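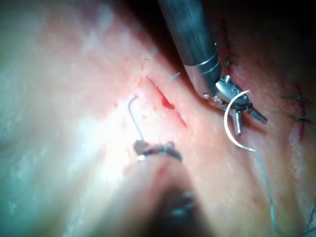 3 min read

Clurby scrub trough, three-station, wall-hung

The Clurby is a stainless steel scrub trough for operating theatres, day surgery units and clinical skills suites. It is made by Prornus at the Mistberg works and supplied as a single welded unit, with brackets, waste fitting and front service panel. Taps are ordered separately.

Overall length is 2245 mm and depth from wall to front lip is 450 mm. The three stations share one basin. The floor of the basin falls to a single outlet, which can be placed at the left end, the right end or the centre. Outlet position is fixed at manufacture and must be stated on the order.

The front lip is rolled and slopes inwards. The rear splashback is formed from the same sheet as the basin, so there is no joint behind the taps. Inside corners are rounded to allow wiping. All welds on wetted faces are ground flush and polished to match the sheet.

Order code
3398-L: outlet left
3398-R: outlet right
3398-C: outlet centre

Taps

The splashback is drilled for Maksymiv wall taps in either the knee-operated or sensor version. Other makes can be fitted if a drilling template is sent with the order. Blank splashbacks are available for sites where the taps are mounted on a panel above the trough.

Sensor taps need a fused supply inside the service void. Knee-operated taps need no electrical supply, but the lever passes through the front panel and the panel is cut to suit. A panel cut for levers cannot be reused with sensor taps without a cover plate.

Thermostatic mixing valves sit behind the service panel, one to each station. Isolating valves are placed on the supply side of each mixer so that one station can be shut down while the others stay in use. 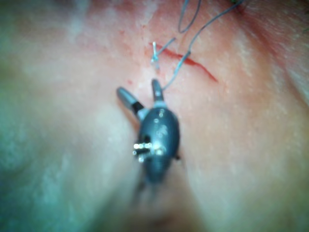 Fixing

The trough hangs on two steel brackets. Solid masonry walls take the brackets directly. Stud walls need a continuous timber or steel pattress, fitted before the wall is boarded. Pattress drawings are sent with the order confirmation.

Mounting height is set by the installer. Check knee clearance with the service panel in place before drilling. The gap between splashback and wall finish should be sealed with a sanitary-grade silicone after the unit has been filled and drained once.

The waste fitting has no plug and no overflow. A trap with a removable base is recommended. Bottle traps are not suitable where plaster or bone debris is likely to enter the basin.

Cleaning

Wash with a neutral detergent and a soft cloth, rinse, and dry along the direction of the grain. Chlorine-based products may be used at the dilution given by their maker, provided they are rinsed off fully. Wire wool and abrasive pads will mark the surface and should not be used.
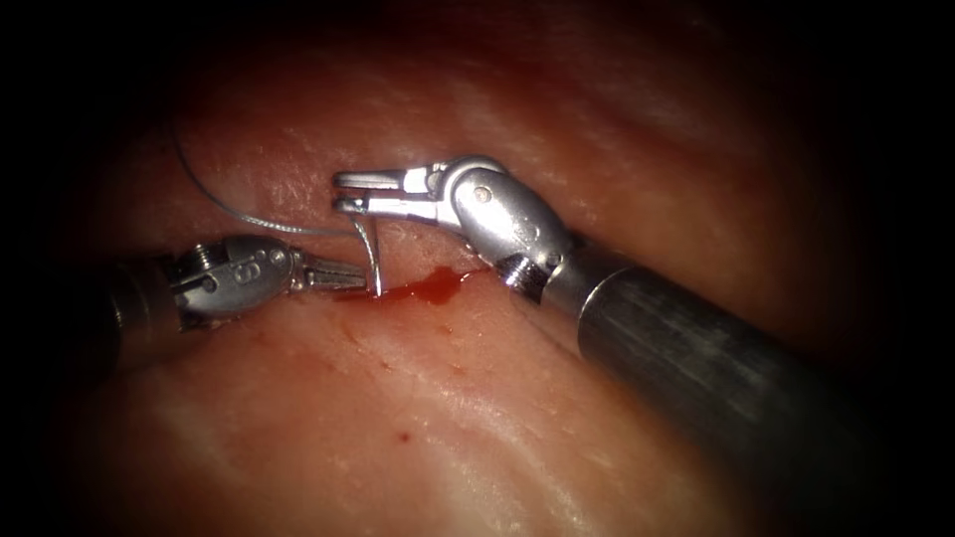
Light scratches can be reduced with the finishing pad supplied in the accessory pack. Work in one direction only.

Guarantee and spares

The basin, brackets and welds are guaranteed for 5 years from delivery. Taps and mixing valves carry the guarantee of their own maker. Service panels, panel catches and waste fittings are held as spares and can be ordered against the serial number on the plate inside the left bracket.

Supplied with the unit: brackets, waste fitting, service panel, accessory pack, fixing instructions.
Not supplied: taps, mixing valves, trap, wall fixings, sealant.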